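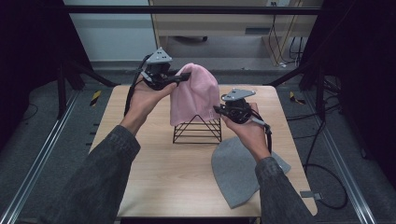 Minutes of the Flalholm Readers' Circle, Mar 30, 2024

Hi all, it's Roxana Agudelo with the notes again (Annick's wrist is still bad, so you're stuck with me!). I typed most of this as we talked, so forgive the jumps.

Here: Shahram Parsa (chair), Kha Khúc, Annick Girard, me. Ataberk Sezer joined by phone for the first half and then lost signal on the bus.

1. Last minutes
Approved with one fix. I had Kha down as loving the Grajales novel and she would like it known that she quit on page 123. Sorry, Kha.

2. Childhood rereads
We agreed in December that everybody would bring back one book they read before they were twelve. Shahram did a sea adventure he used to read under the covers, and he was pretty crushed that the storm he remembered as half the book is two pages long. Annick cried at her horse book all over again. Mine was a boarding school story, and I couldn't get past how mean the girls are to the new kid (I remember thinking they were hilarious, yikes). Ataberk read his in Turkish and then in English and says the English one cut the grandmother completely. We want to hear more about that when he has a better phone line.

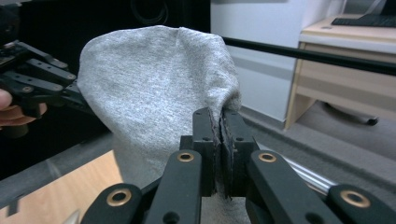

BOOKS AND PICKS

3. Next book
Two on the table, Allow and a story collection Annick found at the library sale. We went back and forth for ages. Kha thinks Allow is too sad to follow the last one, Shahram thinks sad is fine as long as it's short, and I mostly wanted to go home and eat. Vote was three to one for Allow, with Ataberk already gone by then. The story collection goes to the top of the list for the one after.

The library can get us five copies on a group loan. Kha will put in the request and I'll pick them up. Please don't write in them, pencil included!

4. The reading challenge
Some 1,000 pages each by the end of summer, any books you like, and audiobooks count (we had this argument last year and I'm not minuting it twice). Annick asked if rereads count and we said sure. Shahram is keeping the list, so send him your titles.

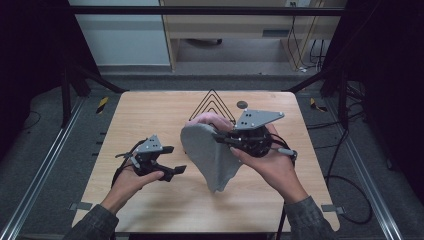
Page last changed by Roxana: fixed the loan item and Kha's page number

5. Author visit
Shahram heard back from Estex, the little press that does the translated mysteries. They may be able to send one of their translators to talk to us, but they'd want a bigger crowd than we usually get. Kha suggested teaming up with the afternoon group and I think that's a great idea, even if they do talk over each other. Shahram will write to them. If it falls through we'll do a regular meeting with snacks.

6. Anything else
Annick still has my copy of the sea adventure sequel and says it's in her car. Ataberk, your umbrella is at my place.

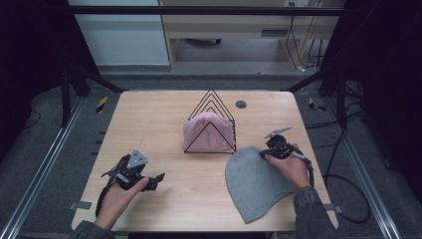

Can I come to the next meeting if I haven't finished the book?
Of course you can, just know we talk about endings right from the start, so cover your ears or bring a strong stomach for spoilers.

To do before next time
Kha: library request
Shahram: afternoon group, reply to Estex, challenge list
Annick: my book!!
Me: pick up copies, send these out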